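Sewing corner, 07/06/2021

Hello again, friends of Bonddale! I've had so many notes about the felt food stall at our March sale that I'm giving it the whole column this time (sorry, quilters, you'll get your turn).

First, the felt itself. I buy mine at Raudsepp, the fabric place behind the post office, and I always get the wool blend if they have it. The cheap craft sheets are fine for a fried egg or a slice of cheese, but they stretch like mad once you start stuffing, and then your carrot looks like a boot. Ask for the end-of-roll bin! I got a whole bag of greens in there for less than a sandwich.

Second, stuffing. Use more than you think, and use it in tiny pinches. I push mine in with the wrong end of a paintbrush, getting right down into the corners before I fill the middle. A 500 gram bag lasts me ages, unless I'm making watermelons, and then all bets are off.

For anything tall, like a milk carton or a bottle, I cut a circle of stiff card for the base and slip it in just before closing up. My first few had no card and they spent the whole sale lying on their sides. I also sew the label on while the pieces are still flat. I did it the other way around once, on a jar of pickles, and I've still got the mark on my thumb.

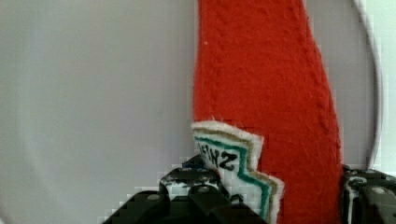

As for thread, match it to the felt if your stitches wander like mine do, or go bold with a contrast color if you're one of those neat people. Two strands of floss, blanket stitch, and a knot hidden inside the seam. Please do leave off buttons and beads if the toys are going to little ones.

We have 48 pattern packs left from the sale, and they'll be on the front table at Stalleck Hall until they're gone. Grab one and bring me your scraps while you're there, I'm starting on a pizza and I'm very short of mushrooms.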